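Home | Topics | Ask | Members | Log in

Can a machine tidy up storage bins yet?

Posted by Aurelia Trummer in Home & Workshop, April
622 views

I'm completely hooked on robot videos and I'd love to know how close we are to the dull stuff! Mainly putting bins back on shelves. I've got 11 of them in the sewing room and they never stay put.

Benedikt Rainer
Closer than you'd think, and it's a brilliant thing to follow! Big smooth bins are awkward because small fingers can't reach round them, so the handle hole is the obvious place to grab.

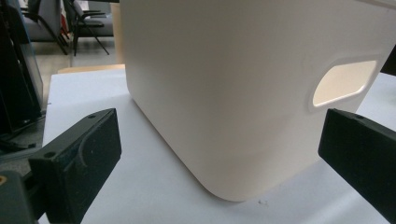
Cream bin with an oval handle opening, black gripper fingers either side.

Lifting an empty one is quite doable. Fill it with fabric and the weight shifts about, and that's where I'd still expect trouble. Give it two years and ask again, I can't wait!

Plattner
no. mine can't even get over the rug

Jistier
Depends on the shelf. Ours at work manages low ones, slowly, almost 40 seconds a bin. Still lovely to watch with a cup of tea.

2 shares | 3 replies

Related
Robot vacuum stuck on fringe
Folding towels by machine
Labels for clear boxes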